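**Passing toys on before the new baby comes: how do you decide?**

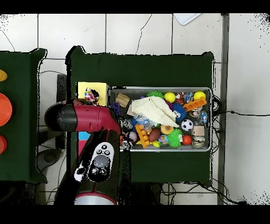
*Reading time: 1 min*

**fernaria_mom**
Hi all! We're moving to the smaller place in December and I've been going through the kids' things every evening after supper (slow going, I get sentimental over every last one). My two are 4 and 9. Do you let them choose what goes, or do it quietly once they're asleep?

**Joscha Ackermann**
Let them choose! We gave each of ours a bin for the small toys and whatever fit, stayed. There were tears over a plastic horse, I won't pretend otherwise, but they were so proud afterward.

**hemex17**
I have to disagree with Joscha, kindly. Mine would have kept every broken crayon and given away the good blocks their grandma bought. I sorted it myself and put one bag in the attic for a few months, and only the stuffed owl was ever asked for.

**Joscha Ackermann**
But what if they'd asked after the bag was gone? My sister still brings up her dollhouse and she's a grown woman with a mortgage.

**fernaria_mom**
Oh dear, the dollhouse! I think I'll let the older one pick and do the little one's myself. Does the thrift store in Cuseck still take puzzles?

**hemex17**
They do, if you tape the boxes shut. Go before noon.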